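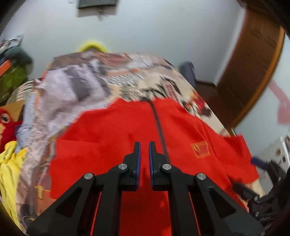 Red cloth spread flat on the bed.

Clostell mattress topper, queen, 6 months in

2018-03-07

Quick one, on my lunch. Bought the Clostell in October after my hips started complaining. Paid 59 on sale at the Bhatia outlet in Iltthorpe. Regular price was higher, forget what.

Setup: unroll, wait. Mine took two days to get the corners up and the smell lasted longer than that. Kind of like a new shower curtain. Left it in the carport the first night, should of left it a second. If you're sensitive to that stuff plan on sleeping somewhere else.

Comfort is good. Softer than I wanted for the first couple weeks, then it firmed up or I got used to it. Side sleeper, no more numb arm. My husband sleeps on his back and says he can't tell the differnce. So there's that.

Heat. Yeah it sleeps warm. Fine all winter, not looking forward to July. Thicker mattress pad on top helped a little.

The straps are junk. Thin elastic, one popped off in the wash and I sewed it back on with upholstery thread. Topper slides toward the foot of the bed without them, every night, inch by inch. Deep pocket sheets are a must, my old ones wouldn't go over the corners.

Cover zips off, machine wash cold, hang dry. Washed it three times, no shrinking, some pilling down by the feet.

Would I get it again at 59? Yes. Full price, probably not. Four stars, would be five with decent straps. Will update after summer if I remember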